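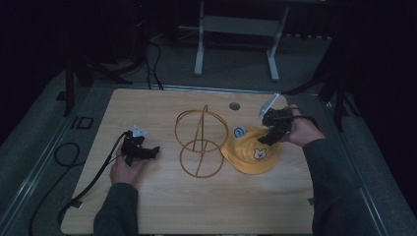

Can you fold a baseball cap to save space?
The soft ones, sure. Anything with a stiff front panel will hold the crease until you die, so stuff the crown with socks and lay it flat.

I learned this the expensive way. I own a yellow cap with a bear face embroidered on the front, which is a bold choice at 57, and its predecessor was a perfectly good Dunen that I folded in half for a move in May. It came out looking like a taco. I wore it for two weeks out of spite.

So the bear gets better treatment. It was supposed to live on the gold wire thing, the one with two rings and a little hook at the top, which I bought at Zwahlen thinking it was a hat stand. My neighbor Leandro Lozano is sure it's for jewelry. I own no jewelry. I tried the cap on the top ring anyway and it slid off within the hour, three nights running, so now the cap sits on the table crown up and the wire thing stands next to it, supervising.

The table has a grommet hole for cables, and I did briefly consider standing a dowel in it. A dowel would hold a cap. It would also mean owning a table with a pole in it, and I have guests sometimes.

Next up is the closet shelf, if I can find where I put the brackets.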